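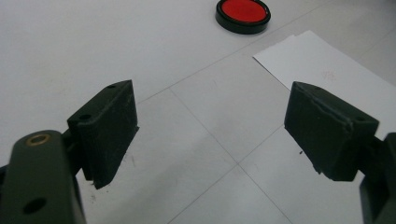 Der Fliesentisch galt lange als Möbel, das man beim Auszug der Großeltern auf die Straße stellt. Er war schwer, meist braun, und an den Kanten fehlten Stücke. Seit ein paar Jahren taucht er wieder auf, in Küchen, auf Balkonen und in Arbeitszimmern, und er sieht anders aus als früher. Die Muster mit Weintrauben und Windmühlen sind weitgehend verschwunden, gefragt sind ruhige Flächen. Ein blasses Grau wie bei dieser gefliesten Tischplatte passt zu fast jedem Boden und zeigt Kaffeeflecken früh genug, dass man sie noch wegwischt.

In Wemden baut Kekeli Osei solche Tische. Ihre Werkstatt heißt Flikia und liegt im Erdgeschoss einer früheren Druckerei. Gelernt hat sie Fliesenlegerin, Bäder vor allem, neun Jahre lang. Den ersten Tisch machte sie aus Resten einer Baustelle, für die eigene Küche. Den zweiten wollte eine Nachbarin haben, und danach nahm sie Bestellungen an.

Ihr meistverkauftes Modell heißt Agbeko, ein quadratischer Tisch mit 70 Zentimetern Kantenlänge. Er kostet 446 Euro und wird mit oder ohne untere Ablage geliefert. Für zwei Personen reicht er zum Essen, für drei wird es eng. Größere Tische baut Osei auf Anfrage, rät aber manchmal davon ab. «Viele messen den Platz im Zimmer aus und vergessen das Treppenhaus», sagt sie. Eine lange Platte mit Fliesen lässt sich kaum kippen, ohne dass sie sich verwindet, und dann reißen die Fugen schon beim Einzug.

Der Aufbau ist einfach. Unten sitzt ein Rahmen aus Esche, darauf eine wasserfest verleimte Trägerplatte, darauf eine dünne Entkopplungsmatte. Erst dann kommt der Kleber. Die Matte lassen viele Heimwerker weg, und das rächt sich im ersten Winter. Holz arbeitet, wenn die Heizung läuft, Keramik tut es so gut wie gar nicht. Liegt beides direkt aufeinander, geben die Fugen nach, zuerst an den Ecken.

Über die Fugen kann man mit Osei lange sprechen. Breite Fugen verzeihen krumme Fliesen, sammeln aber Krümel. Schmale sehen besser aus und verlangen Fliesen, die sehr genau geschnitten sind. Sie legt auf zwei Millimeter und fugt mit Bivton, einer fein gemahlenen Masse, die sie in kleinen Portionen von 200 Gramm anrührt. Mehr schafft sie nicht, bevor die Masse anzieht. Abgewaschen wird diagonal zur Fuge, mit einem gut ausgedrückten Schwamm. Wer längs wischt, zieht das Material wieder heraus.

Beim Farbton der Fuge gehen die Meinungen auseinander. Weiß ist auf Fotos beliebt und im Alltag mühsam, Rotwein und Kurkuma bleiben sichtbar, auch nach einer Imprägnierung. Osei nimmt bei grauen Fliesen gern einen Ton, der etwas dunkler ist als die Fläche. Schwarze Fugen macht sie nur auf ausdrücklichen Wunsch -- auf denen sieht man dafür jeden Kalkrand.

Wagner Meireles hat vor drei Jahren einen Agbeko gekauft und benutzt ihn seitdem jeden Tag. Er wohnt zwei Straßen von der Werkstatt entfernt und repariert zu Hause Uhren und kleine Radios. Vorher arbeitete er auf einer geölten Holzplatte, die vom Lötkolben bald gezeichnet war. Auf der Keramik passiert nichts, wenn ein Tropfen Lötzinn danebengeht, er wird mit dem Fingernagel abgehoben. Am Nachmittag räumt Meireles das Werkzeug in eine Kiste und deckt denselben Tisch zum Essen. Zwei Dinge stören ihn. Teller klappern lauter als auf Holz, und wer im Januar mit nackten Unterarmen frühstückt, friert. Gegen beides hilft eine Tischdecke, die er allerdings meistens vergisst.

Auch beim Schreiben hat die Fläche Nachteile. Der Stift rutscht an jeder Fuge ab, ein Blatt Papier braucht eine Unterlage. Für Laptops ist das unerheblich. Gläser mit dünnem Stiel sollten mitten auf einer Fliese stehen, auf der Kante wackeln sie.

Die Pflege kostet wenig Zeit. Warmes Wasser mit etwas Spülmittel genügt, Essigreiniger greift zementhaltige Fugen an und gehört nicht auf den Tisch. Heiße Töpfe hält die Keramik aus, bis zu 200 Grad sind laut Osei kein Problem für die Fliese, wohl aber auf Dauer für den Kleber darunter. Sie stellt bei sich daheim einen Untersetzer darunter. Springt doch einmal eine Fliese, lässt sie sich einzeln ersetzen: Fuge ringsum auskratzen, die kaputte Fliese von der Mitte her ausstemmen, Bett reinigen, neu kleben. Zu jedem Tisch gibt Flikia deshalb ein paar Fliesen aus derselben Charge mit. Nachgekaufte treffen den Farbton selten, bei Grau fällt das besonders auf.

Wer einen alten Fliesentisch vom Flohmarkt mitnehmen will, klopft am besten jede Fliese mit dem Knöchel ab. Klingt eine hohl, hat sie sich gelöst. Bei einer oder zweien lohnt die Reparatur, bei mehr ist meist die Trägerplatte feucht geworden und quillt. Ein Blick von unten klärt das schnell. Im Juli bietet Osei in der Werkstatt wieder einen Kurs an, bei dem man den eigenen Tisch neu verfugen kann. Anmelden kann man sich bis zum 10. Juni, den Tisch bringt jeder selbst mit.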